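Search this site Enter keyword Go

SUPPER AT THE LONG TABLE IS BACK (AND SO AM I)

Well, I said last year I'd never again stand in a hot kitchen in good shoes, and guess what I did on Wednesday! The Long Table Supper, our yearly fundraiser for the Stenum Street food pantry, sold out before I could even nag my own cousins into buying tickets. We sat 181 people in the old Clesum ballroom, which is a lot of people for a room with one working coat closet.

For anyone new: you buy a seat, you eat whatever the kitchen feels like cooking, and somewhere between the soup and the dessert you get talked into bidding on something you don't need. Every dollar past the cost of the food goes to the pantry's home delivery route. This year the ticket money alone paid for 571 grocery boxes, and that's before a single auction paddle went up.

The menu was Omid Farahani's doing, start to finish. He did a Mazandarani spread, the food he grew up on, with garlicky eggplant, herbed rice, sour plum chicken, and a walnut and pomegranate thing I went back for twice (okay, three times). He'd been prepping since six in the morning and still came out to carry plates. 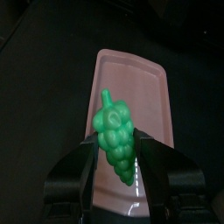
Omid says he'd do it all again next year as long as somebody buys him a bigger rice pot, and that the real heroes were the dishwashers, who were still at it when the band had packed up and gone home. Consider the pot pledged, Omid. I'm putting in the first twenty myself.

The auction was its usual glorious mess. Our auctioneer lost her voice at item nine, so her son took over, and he turned out to be terrifyingly good at it. He shamed two tables into a bidding war over a weekend at a lake cabin with no hot water. The handmade quilt went to the same woman who won the quilt last time, and I'd love to know how many beds she has. My own donation, four piano lessons with me, got a single bid. From my sister. Thank you, Joanie, we start Monday whether you like it or not. 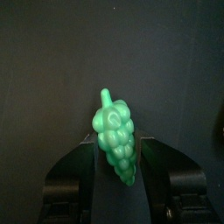
Playing with toy fruit

A word about the seating, since I've had some notes. Yes, it's one long table, and yes, that means you might end up across from your ex-landlord. We tried round tables the year of the flood and everybody sat with the people they came with and left by nine thirty. At the long table folks were still passing bread and arguing about parking at eleven. If you do need a seat near the door or away from the speakers, write it on the back of your ticket form and we'll fix it, no questions asked.

And the band! The Sturen Brothers (only one of them is a Sturen, don't ask) played two sets and took nothing but dinner. There was dancing. There is no footage of me dancing and I'd like to keep it that way. 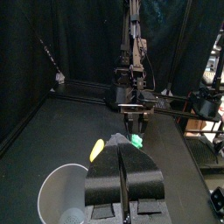
CLESUM, May. The counting is finally done, and after the food, the hall, and the broken gravy boat, the auction and the paddle raise brought in $1439 on top of the tickets. It all goes to the delivery van, which needs tires and a side door that closes. If you still owe on something you won, drop a check at the pantry desk any weekday afternoon. And whoever left the green umbrella and one glove, they're in the box by the phone.

Comments

Rosie P.
Best one yet. Can we please get that eggplant recipe in the next newsletter??

dmk
Sat across from a total stranger and we're now splitting a garden plot. Keep the long table.

Joanie
I was bidding on the CABIN.

More news
Pantry summer hours
Drivers wanted for the Stenum Street route
Coat closet update
Last year's supper: the soup incident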